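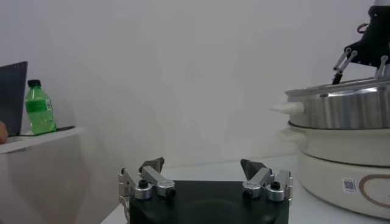 An open two-finger gripper. Photo: supplied

Can you really coach a penalty save?

16 May 2025

The goalkeeping coach at Hullwood has agreed to talk on the condition that I leave his name out, which he says is a matter of club policy and I suspect is a matter of what he intends to say about the club. We meet in the canteen behind the main stand. He has a laptop with him and keeps it shut for most of the hour.

I had come to ask about penalties. Hullwood won a shootout against Trakov in December to get through to the cup quarter-finals, and within a day there was a story doing the rounds that it had been won in the analysis room. The keeper had notes taped to his bottle. He went the right way three times. The club put out a video with slow piano music on it.

"He went the right way 3 times and he saved 2," the coach says. "People leave that bit out. One of them went in under him and he was furious about it."

So was it the notes?

He looks at the ceiling for a bit. "I'd love to tell you yes. My contract's up."

The notes came from Plindus, a subscription service the club signed up to before last season. You type in an opponent and it gives you each likely taker, where they have put their previous kicks, how long their run-up is and which way you ought to dive. Each suggestion comes with a confidence rating. I asked how many kicks those ratings were based on, and that was when the laptop was finally opened.

The best record they had on any Trakov player was 10 penalties, spread across youth football, a loan spell and pre-season friendlies. For one taker there were none at all, and the sheet still said dive left.

"I did ring them about that," he says. "The fellow told me it was modelled on similar players. I asked him what made them similar and he said he'd get back to me."

Did he?

"No."

This is a pattern I have run into before when clubs talk about the edge they've found. There is a win, there is a gadget, and the two get photographed together. Hullwood lost a shootout the season before with the same coach and a different set of notes, and there was no video about that one. When I put this to him he doesn't argue.

"Same preparation, more or less. We had sheets, we had footage. Our lad dived early for the first one, the rest of their takers saw it and just waited for him. You can't put that on a bottle."

He is warmer on the subject of waiting. Most of his training, he says, is about getting a keeper to hold his feet for a fraction longer than feels comfortable, and about getting decent hands on the balls he ought to reach. He thinks far too many penalties that could be stopped go in because the keeper has committed to a spectacular dive at a corner nobody was aiming for.

"A fair few penalties are rubbish, you know. They're halfway to the middle and not hit very hard. If you're still standing up you've got a chance."

I asked whether he had numbers for that, as it sounded a bit like the sort of thing every goalkeeping coach has said since the goals had square posts. He laughed and said he did keep his own count. In training and matches together this season his first-choice keeper has faced 27 penalties that the coach would mark as saveable, and has saved roughly a third of them.

And who decides what is saveable?

"I do."

After the kick?

"Yeah, after. All right."

To be fair to him, he saw the problem before I'd finished the question. A penalty that gets saved looks saveable. One that goes in off the post looks like a great strike. He says he tried getting the second-team coach to mark the same kicks from video, stopped just before contact, and they agreed on hardly any of them. He has carried on with the count anyway, because the keeper likes it.

That may be the most useful thing he told me. The keeper likes the count, and he likes the bottle too. The coach believes the notes help in the way a lucky pair of socks might help, by giving a young man something to do with his eyes while he walks to the line. He also thinks they bother the takers. One of the Trakov players told our local radio station that he'd seen the bottle and changed his mind about where to put it.

I pointed out that a player who has just missed will usually have a reason ready.

"Course he will. I'd have blamed the grass."

Would blank paper do the same job, then, at no cost? He says he has suggested it, half joking, and that it didn't go down well upstairs. The Plindus deal runs for another season. He wouldn't tell me what it costs and the club didn't answer when I asked them separately. Plindus sent back a brochure.

The quarter-final, for the record, was at Ratanaporn and never got as far as penalties. Hullwood were behind before half-time and stayed there. They did concede a spot kick late on, with the taker on the sheet and a high confidence rating beside him. Dive right, it said.

"He went right," the coach says, closing the laptop. "Ball went right as well. Top corner. He got nowhere near it."

I asked how he'd marked that one in his own count, and he said unsaveable.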